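Techniques du siège rembourré – Notes de cours, séance 4
Le capitonnage et la tenue des coussins

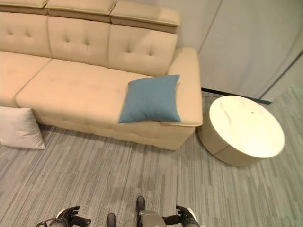

Fascicule 2, p. 16

Le capitonnage est d'abord une manière de retenir le garnissage à sa place. Un dossier sans points d'attache se tasse vers le bas après quelques années d'usage, et le tissu fait des poches. Avec des boutons ou de simples points tirés, chaque petite zone garde sa part de matière.

On distingue deux dispositions courantes. Dans la première, les points sont alignés en carré ; dans la seconde, ils sont décalés d'un rang à l'autre et forment des losanges. Le losange demande plus de tissu, car les plis prennent de la largeur. Pour le calcul, voir le tableau de la page 334 du manuel Bhatia, que vous trouvez à la bibliothèque sous la cote 3 836.

Tracé. On marque les points à l'envers de la toile, à la craie, en partant toujours du centre. Les élèves qui commencent par un bord arrivent à l'autre bord avec une erreur – petite au début, mais elle s'ajoute à chaque rang.

Tension. Le fil se tire en deux fois. La première fois, on serre à moitié sur tout le dossier ; la deuxième fois, on règle la profondeur. L'atelier Zernen, que nous avons visité en février, travaille autrement et règle chaque point tout de suite. Cette méthode convient à une main déjà exercée.

L'assise reste souvent lisse, même si le dossier est capitonné : elle s'entretient plus facilement et les miettes ne s'y logent pas.

À préparer pour la prochaine séance : un tracé en losange sur papier, à l'échelle 1/2, avec les marges de couture.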